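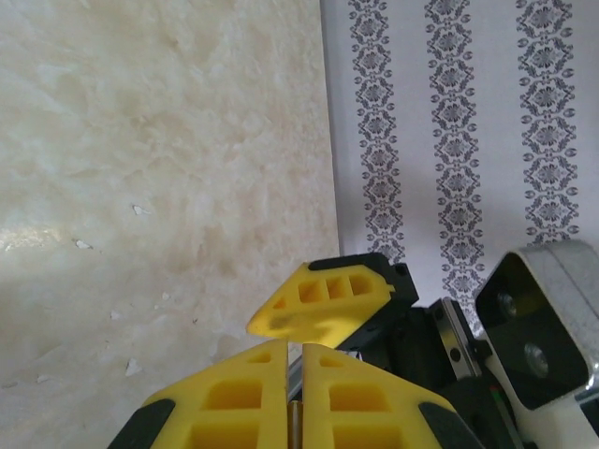

Can a robot do household chores yet without someone standing over it?
A few of them, slowly, if the things it handles are always in about the same place.

Posted by mbnygard – 14 replies – 438 views

I'm asking the longer version because my brother-in-law wants to put money into a two-arm setup for his key and lock shop in Clelport. Sorting tags, putting keys on rings, hanging them on the board. He figures if it can do that it can also fold towels at home. I think he's mixing up two things. Who has run one of these for more than a demo?

jirayu_o wrote:
I have, at Murell, on the returns bench. Two arms, seven months. Handing an object from one arm to the other was the first thing that worked and the last thing that worked well. One gripper has to let go at the right time and both have to agree where the thing is. With a stiff part we got through 180 in a shift. With anything floppy it was faster to do it by hand.

tsao_wk wrote:
180 a shift is nothing. A kid with a stool does 900.

jirayu_o wrote:
Sure, but the kid goes home at five. We left ours going overnight and came in to a full bin most mornings. Wednesday it was a jam and an empty bin. 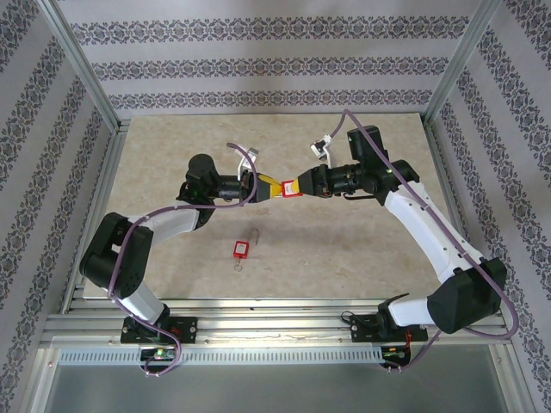 CLELPORT, January – Copying in what I wrote for our shop newsletter, it covers the same ground. Two arms holding one yellow piece between them, and a red key tag with a metal ring lying on the table below. For a person the tag is the easy part. For a gripper it's small and close to flat, and the ring can swing around once the tag is lifted. I would not promise a customer that job yet. I would promise moving blocks, loading trays and passing parts across.
– Shakuntala D.

zorica_t wrote:
Disagree on the tag. Stand it in a slotted holder and any decent gripper can take it by the edge. People keep testing these on a bare tabletop and then say the machine can't do it.

shakuntala_d wrote:
Then someone has to stand the tags in the holder. That's the chore.

zorica_t wrote:
Fair for a house. In a shop the holder comes filled from the last station. I set up two lines like that in Cudthorpe and neither one has a person on it.

tsao_wk wrote:
So we agree on the house at least. My kitchen drawer has no last station.

mbnygard wrote:
Thanks all. What about the towels?

jirayu_o wrote:
Tell him to wait on the towels. For the shop, have him rent before he buys, and bring his own keys to the trial. The parts the seller brings always work.

Last updated: January
3 shares – 14 comments
Contact – Copyright Stoyanova Forums – Back to top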